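The Kirex audit, 18th December

Florin Pană had 179 controls to sign off by morning. No sleep. Menwood's risk register open, row 37, blank. 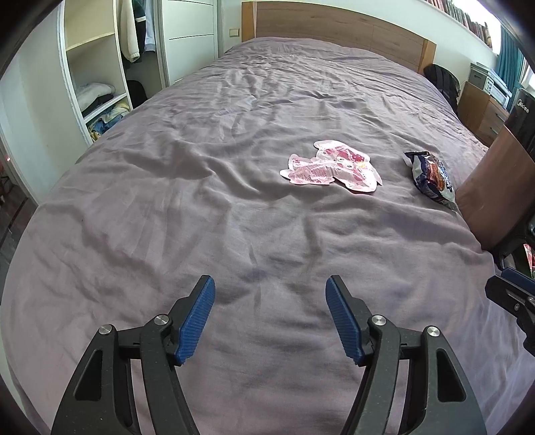
1 min read

He typed "accepted." Deleted it. Who accepts a breach?

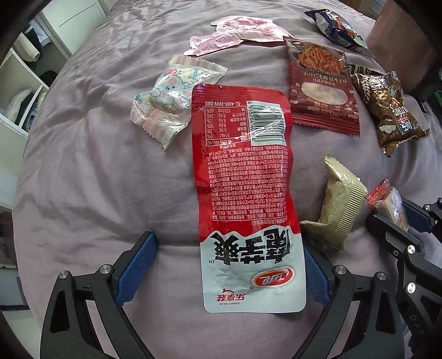
Snacks on the bed

The phone buzzed. Ginting, the auditor. Badge log's wrong, he thuoght. She knows.

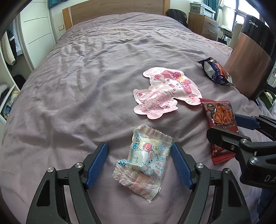 Ginting said the log could wait, but who had the admin key in October?

He did. He closed teh laptop.

Print | E-mail

Comments

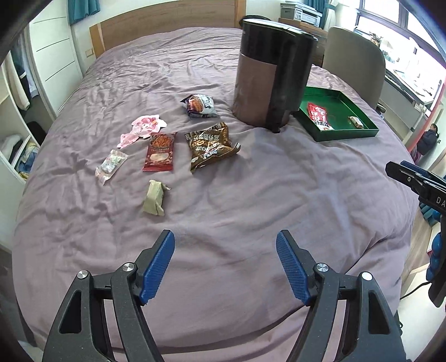 Namitz: Row 37 is always blank at our place too. Part two?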